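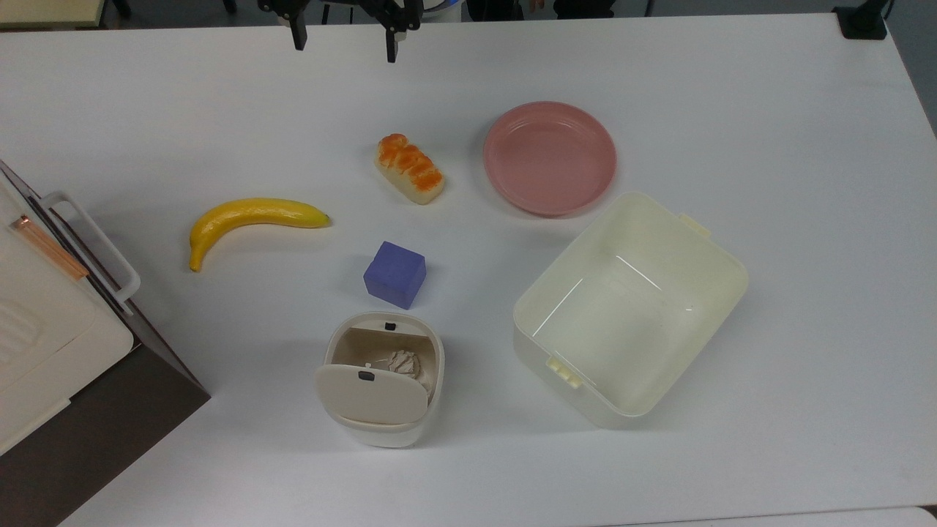
How many examples does the arm need before it can tidy a table it hasn't met before?

Fewer than we budgeted for, as long as the examples differ enough from each other. Our best results so far came from a batch of 200 runs in which the layout changed every time, and they beat a much larger batch where we'd been lazy about moving things.

Progress report to the Civine fund, March
Prepared by Trilok Sachdeva, Sandberg project

3 comments | 31 shares

We're really pleased with where this has got to! The grant asked for 1,000 usable examples by the end of the second stage, and at the last report we had 302. We've now passed the full number, and the checking has nearly caught up with the collecting.

What we've been doing

Each example is one short task, guided by a person from start to finish and saved with a plain sentence saying what was asked ("put the banana on the pink plate", "put the purple cube in the big bin"). The toy food and the plate have been with us from the first week. The small container with the flip lid is newer, and I'm very glad we brought it in - a lid gives the system two things to learn at once, where the opening is and how to get past what's in front of it.

Lalit Dhillon rewrote the layout sheets over the winter. Before that, whoever was guiding the arm chose where things went, and we all have habits (mine is to put the bread near the middle, every time). Now the sheet decides, and it will happily ask for an awkward corner or an object turned the wrong way round. It's slower to set up but the spread of positions is so much better that I wish we'd done it at the start.

What went less well

The crumpled paper is hard. It changes shape each time it's gripped, so no two grasps are alike, and a good share of those runs were thrown out at checking. We've kept the failed ones in a separate folder, labelled, and Lalit would like to try training on them too.

We also lost most of a week to a labelling mix-up between "bin" and "container". The wording is now fixed: the large open one is always "bin", the small one with a lid is always "container". All the older sentences have been corrected to match.

Spending

On budget apart from storage, where we went a little over. The recordings are bigger than we planned for, and I'd like to move some of the unspent travel money across if you're happy with that.

Next

More lid tasks, then two-step requests such as opening the container and taking the paper out. Could we have a decision on the storage money before we start those?

Recent items
Gautam: first notes on grip force
Etedard: shared storage, how to get access
Sandberg: layout sheets, second version

Contact the project office | Copyright Sandberg project | Back to top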